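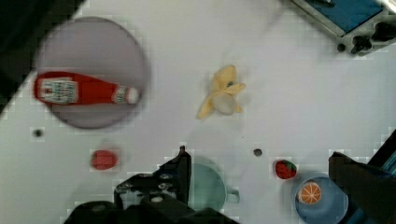
Robot demo at the Skollbridge open day – worth it with kids?

Posted by Ledelton

My sister wants us to go to the open day in February and take her two boys, ages 5 and 8. The flyer says there is a robot arm working with toy food on a table, and that visitors can stand near it. Has anyone been? Is it a long wait, and is there anything for kids to do besides watch?

Weidong Jiang

We went last year. The arm works at a white table with play kitchen stuff on it – a plate, a bowl, fruit, a ketchup bottle. Each run is short and then someone resets the table, so you can walk up at any point. Get there before 11 if you can. The sign at the door said 3,178 visitors for the year before, and it felt like more than that in the afternoon.

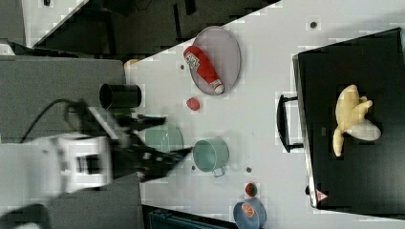 The arm over the table, with ketchup on the plate and an orange slice in the blue bowl.

The staff answer questions if you wait for a break between runs. My daughter asked what happens when it drops something, and they explained it properly. Kids can't touch the arm. There was a craft table in the next room, but it closed at 3.

brurirum163

its fine. parking is bad, use the lot behind the library. my nephew lasted ten minutes at the robot and then wanted lunch – the cafe only takes cards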